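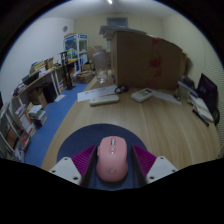
Office furniture standards still treat the desk as a surface of fixed height with a person attached to it. Most purchasing specifications I review give the height, the depth and the load rating, and stop there. The surface finish is left to the catalog. I think this is a mistake, and a cheap one to correct.

Gloss is the first problem. A reflective top under ceiling lighting sends glare into the lower part of the visual field, and users respond by tilting the screen or lowering the blinds. Neither adjustment appears in any complaint log. When Hortensia Daza surveyed the Prallwood offices in March, she recorded 586 workstations and found that 158 of them had been turned away from their planned orientation. The planners had blamed drafts.

The second problem is pointer tracking. Optical sensors read texture, and a uniform or glossy top gives them little to read. Staff then bring in pads of their own, in whatever size and thickness they like, and the wrist angle assumed in the layout no longer applies. 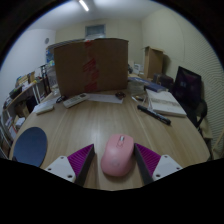
Pink mouse on a light wood-grain tabletop, with a round navy pad to the left.

A usable specification would state a maximum gloss value, measured on the delivered top. The Eltero contract did this in one line. Of the 97 tops delivered, 30 were rejected and replaced at the supplier's expense.

Suppliers object that finish is a matter of taste. Color is a matter of taste. Reflectance can be measured with a hand-held meter in a few seconds, and buyers who already pay for load testing should ask for that reading on the same sheet.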